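Janstead Technical College Robotics Club Releases Simulated Tabletop Benchmark

JANSTEAD, October. The student robotics club at Janstead Technical College has released Motevby, a set of simulated household rooms for testing mobile manipulation software. The release contains 40 room layouts and 589 task definitions, most of them concerned with finding an object on a table and moving it to a named location.

Each task specifies a starting pose for the robot, a target object and a goal region. Clutter is placed on the same surface as the target so that a planner has to select a base position and an arm path together. Furniture near the table restricts where the base can stop.

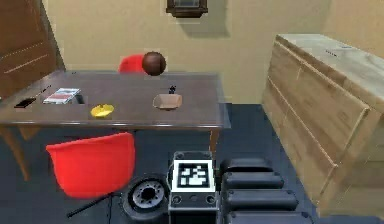

Does a team need its own robot to take part?
Teams need only a desktop computer that can run the simulator; all scoring is done on submitted log files.

Motevby was written by seven students over two terms under the supervision of Beverley Bunting, lecturer in control systems. Student lead Liam Penrose wrote the scoring module, which records completion, path length and contact with furniture.

"Earlier versions scored completion only," Penrose said. "A planner could push a chair across the room and still get full marks. Contact is now a deduction."

The club's baseline planner completes 418 of the tasks. Its source code is included in the release, along with the scoring module and a short installation guide.

Entries for the first student round, the Wragg Challenge, are open to college and high school teams. Registration forms are available from the club office.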